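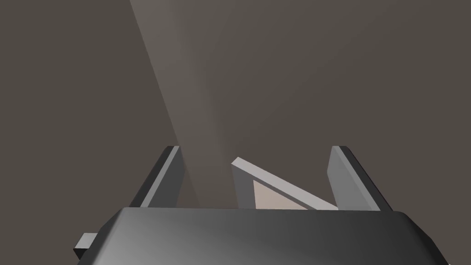 Gray, and then some more gray.

Thread: Is greige finally dead? (Home & Paint board)

Skilano
Repainting a north-facing living room in April. My sister says gray is over and I'll be laughed out of the zip code. My husband says gray is "safe," which is also what he says about oatmeal. Room is dim until 2 in the afternoon and then it's merely gloomy. Opinions?

lindholm_st
Gray in a north room looks like the inside of a filing cabinet. I lived in one for a whole lease. Go warm. Go anywhere, really.

Justau
Disagree. Charcoal is great in a dark room. Stop fighting the gloom and lean into it, add lamps. It's pale gray that goes blue and sad by lunch.

lindholm_st
"Add lamps" is what people say after they've painted a cave.

Justau
I have four lamps and a very nice cave, thanks.

Fluvon
Look at gray-greens before you give up. Olive with a lot of gray in it still passes for neutral, so your husband can keep his oatmeal, but it has a pulse. And it gets along with brown, which is back whether we voted for it or not.

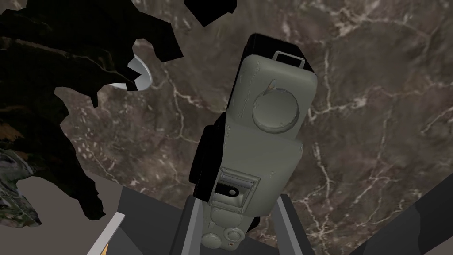 Olive-gray against brown marble, roughly the pairing I mean.

Skilano
Oh, I like that more than I expected to. Would the brown be too much on the floor as well? Ours is old oak, stained the color of cola.

Fluvon
Cola is fine. Skip the brown rug.

shamim.abbasi
Painter here, 30 years of other people's living rooms. Every one of you is arguing about a color none of you will see in that room. Buy sample pots, put two coats on a big piece of board, and move it around the walls for a few days. And use flat or eggshell. Gloss on an old plaster wall shows every sin since it was built.

lindholm_st
Sample pots have cost me up to $80 a room. At that point I could just be wrong with a full gallon.

shamim.abbasi
People do that too. Then they call me.

Skilano
Update: three boards propped on the sofa. The olive is winning. My sister now says olive is over.

Justau
Charcoal never calls you names, just saying.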